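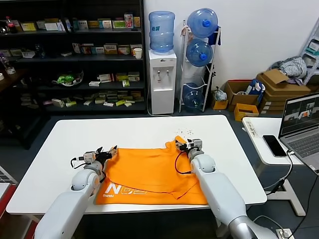 Why Do Clothes Wrinkle?

Hi, I'm Carola Grube, and I have a confession. I once wore a shirt to school that looked like an old paper bag! I'd left it in a heap all night, and in the morning it was full of creases. So what happened?

Let's zoom way, way in. A cotton T-shirt is made of yarn, and yarn is made of thin little hairs called fibers. Each fiber is built from long chains, far too small to see. The chains sit side by side and hold on to each other, a bit like kids holding hands in a line.

Water and heat make them let go. When a damp shirt lies in a ball, the chains slide around, and then, as the shirt dries, they grab hold again in their new places. Now the bend is stuck. Hello, wrinkle!

An iron does the same trick backward (steam helps a lot). The chains let go, the iron presses them flat, and they hold on again once the cloth cools. 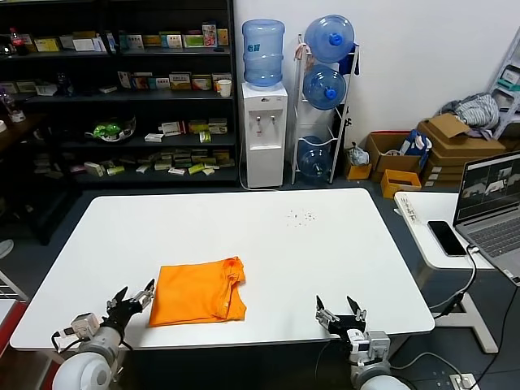

Folded orange clothing on a white table.

Folding makes creases too, but they're usually long and neat, so we don't mind them as much.

Want to try it? Find 4 old cotton rags and ask a grown-up first. Wet two of them and leave two dry. Scrunch one wet rag and one dry rag into balls, lay the others flat, and wait until the next day. Which one is the most wrinkled? Draw what you find!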